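Re: [household-list] Two-sided towels, fold purple side in or out?
Tuesday, 19:40

Hello all,

I have read the message of last week with interest and I want to answer it properly, so please excuse the length. I quote the part I am answering:

> I bought two of the thick towels with a different colour on each side,
> and I cannot make them lie flat in the drawer. The edging pulls at
> the corners and the pile goes in all directions. I fold them in three
> and after one night they are open again. Do other people on the list
> roll them? And is it better to keep the softer side inside? I need
> them for the guest room in August.

I have the same kind of towel, purple on one side and grey on the other, with a black edging. I got mine from the market in Brindinport. For a long time I also folded it in three and I had the same trouble. Now I do it on the bed, on top of the quilt, with a thin cotton cloth under the towel. The cloth lets the towel slide a little, and the fluff does not go on the quilt. 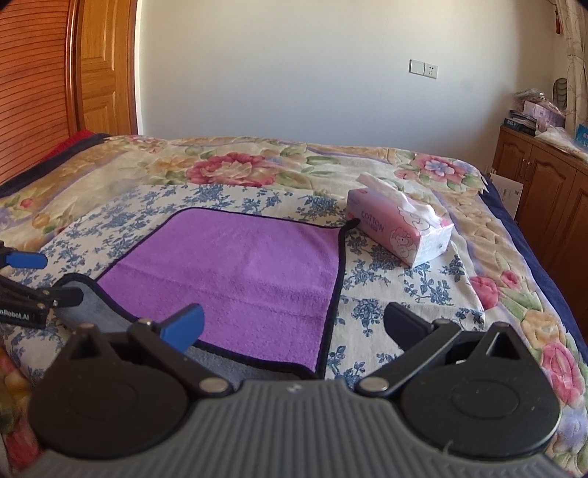 Purple side up on the blue-flowered cloth, tissues next to it.

First I lay the towel with the plush side up and pass the flat hand over it, always in the same direction. If there are creases going across, I do not pull at the corners. I press from the middle to the sides. To pull at the corners makes the edging longer than the towel, and after this it will always be wavy. I believe this is what happened with yours.

Then I take the near edge and turn it over to the far side. Do not press it down strongly the first time. Look if the two edges are more or less parallel, and if they are not, open it and begin again. With a thick towel a small error at the first fold becomes a big one at the last.
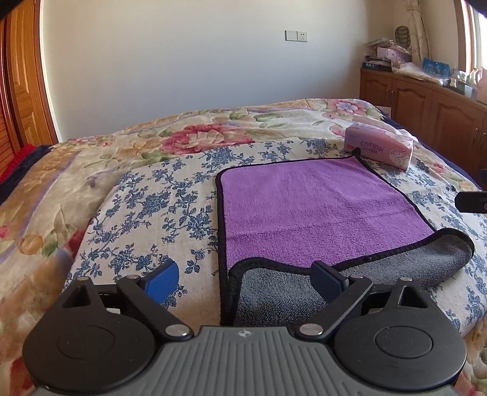

After the first fold I wait a moment and then I fold once more in the same direction, and finally one time across. So it is halves and not thirds. My drawer is 55 cm wide and 4 towels go in, standing on their long side like books. When they stand close together they cannot open in the night.

About rolling: I tried it for one winter. It is good for a suitcase, but in a drawer the rolls take more space and the thick edging leaves a mark in the pile of the next towel.

About which side goes inside: I keep the plush side inside in the drawer, because mine collects dust from the wood. For the guest room I do the opposite, I put it on the bed with the purple outside, and I leave a packet of tissues beside it. My sister-in-law puts also a small soap, but the soap made a stain on my quilt and I stopped.

One question from my side. I wash these towels with the Cuervo liquid, the bottle without perfume, and the purple is still good, but the grey side feels more rough than before. Is it possible that I use too much? I put one full cap for each wash. Before, I used the Punon powder and I do not remember this problem, but the shop in my street does not sell it any more. If somebody has changed from one to the other, please write how much you put.

Also, the person who asked in the spring for a cotton cloth of a bigger size: an old single sheet cut in two is enough. Sew the cut side, or it will lose threads in the machine.

With kind greetings to everybody,
a reader in Jelten

256 views | 4 replies | Share this message
Contact the list owner | © Jelten Household List | Back to top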